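Fletwood Pocket Alarm

Personal safety alarm with torch and wrist loop
From the Bivholm range of home and personal security
Colours: slate, cream, dark red

Most of us have had that walk back to the car when the street is a bit too quiet and the keys are already in our hand before we've left the shop doorway. We can't do much about badly lit car parks, I'm afraid, but we can sell you a very loud thing to keep in your coat pocket, and the Fletwood is the one we've sold the longest and the one we still give to our own families when they go off to college or start working late shifts.

It is a small, rounded alarm with a pull pin on a cord. Pull the pin and it sounds, and it carries on sounding until the pin goes back in. You don't have to hold a button down or remember a sequence, and you don't need a phone, an app or a signal. If somebody grabs the alarm and throws it across the road it will go on making its noise over there, which may bring people to their windows just the same.

How loud is it?

The maker rates it at 94 decibels, measured at arm's length. There are alarms on the market that claim a good deal more, and we have tried a fair few of them at the counter in Lulville (our neighbours have been very patient). We found that several of the louder ones were shrill for a moment and then faded as the batteries sagged. The Fletwood holds its note. It has a rising and falling pattern that people don't easily mistake for a car alarm or a reversing lorry, and we think that matters as much as the number on the box.

Please don't test it next to your ear, or anybody else's, and do warn the household first. Dogs dislike it very much.

Where to carry it

The wrist loop is soft cord and comes off if you'd sooner clip the alarm to a bag strap. We would gently say: have it somewhere you can reach without looking. At the bottom of a rucksack, under the lunch box and the umbrella, it isn't going to be much help to you. An outside coat pocket is good. So is the strap itself, at chest height, with the pin cord hanging towards your stronger hand.

If you are using a cash machine after dark, put the loop round your wrist before you get your card out. Put your money away before you turn round, and lock the car doors as soon as you are in, even if you only mean to sit for a moment and look at your receipt. The same goes for late shops and petrol stations, where it's so easy to be juggling a purse, a phone and a bag of bits for the evening.
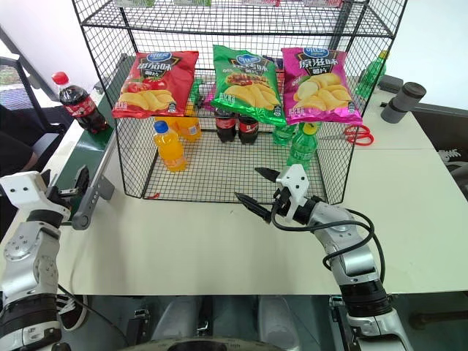 Photo: Nathalie Penner

The torch

There's a little white light at the end opposite the pin. It won't light up a field, but it is very handy for finding a keyhole or seeing what is on the back seat before you get in. Press once for on and once for off. It runs from the same batteries as the alarm, so if you find you're using it every night, change them a bit sooner than you otherwise would.

Batteries and care

The alarm takes 3 button cells, which are fitted when it reaches you. Pull out the plastic tab and it is ready. To change them you need a small cross-head screwdriver, and the back is screwed down on purpose so that it can't come open in a pocket or in a child's hands. Keep spare cells well away from little ones, please, and take the old ones to a battery collection point.

Give the pin a very quick pull once a month to make sure all is well. The case will put up with a shower of rain but not with the washing machine, as a good many of our customers have found out for themselves.

What comes in the box

Fletwood alarm with cells fitted
Wrist loop
Bag clip
Instruction leaflet

The Girard belt pouch fits this alarm and is sold separately.

Delivery and returns

Orders placed before noon go out the same day from our Lulville shop, except on a Tuesday, when we are closed for deliveries and stocktaking — anything ordered then leaves us the next morning. Delivery normally takes 3 working days. If you change your mind, send the alarm back unused and in its box and we'll refund you. The Bivholm guarantee runs for 3 years and covers the alarm and the pin, though not the cells or the cord.

We're also very happy to talk things through if you are buying for somebody else, perhaps a parent with stiff fingers or a teenager who would rather not carry anything at all. The pin needs only a light tug, but it's worth trying one in the shop if grip is a worry, and there is always a demonstration model behind the till. Ask for Nathalie.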